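Resources > Workshops > Desktop Refurbishment > Session 4 speaker notes

Bench order for desktop towers
Speaker: Shota Honda, Gelutel
Notes revised 24/03/2020

Slide 1. Introduce self. The Ichikawa refurbishment bench has put 1,772 towers through since it opened. Today covers one stage only: opening the case and bringing it down to a bare board and supply. Testing is the next talk.

Slide 2. Position. Tower goes on its side, open side up, before anything is unplugged. Gravity then holds the heatsink in place while you work on the screws. Towers stripped upright account for most of our bent socket contacts. Pause for questions — there is usually one about rack units, which are out of scope.

Slide 3. Drives. First part out. Squeeze the coloured latch, slide the drive clear, leave its rails on. Rails are model-specific and we lost 53 of them in one November by storing them in a common bin. Stand the drive in a holder with the label readable. Serial number goes on the Stalum sheet before the next step.

Slide 4. Processor. Heatsink off, wipe the paste, lift the lever, open the retention bracket. Lift the processor straight up by its edges. Do not slide or tilt it. An open socket is the most fragile item on the bench, so no loose screws past this point. Show the cover cap and pass it around.

Slide 5. Memory. Stays in its slots until the socket is capped. The Breltov procedure has the reverse order. I have tried both and found no difference in time, only in the number of small parts lying about.

Slide 6. Cables. Unplug at the board end first. Data cables come off by the plug, never by the cable. Leave supply bundles coiled inside the case if the supply is staying.

Slide 7. Leave on screen during the practical. Allow 300 seconds per tower on the first attempt. No prizes for speed.

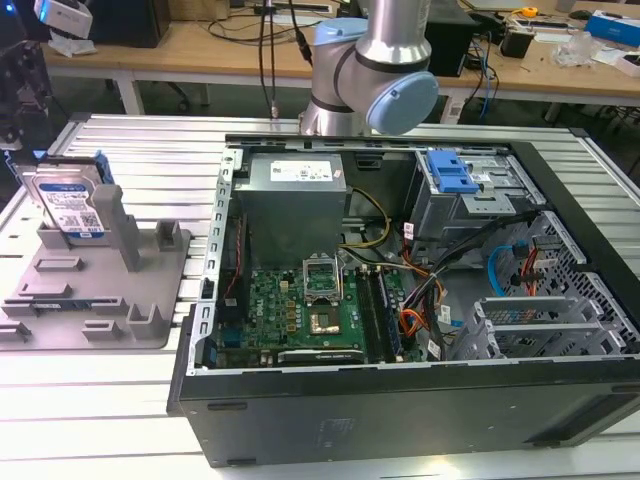
Slide 7: Dell tower on its side, socket bracket raised, memory fitted, hard drive upright in its holder.

Contact Gelutel Training | © Gelutel | Back to top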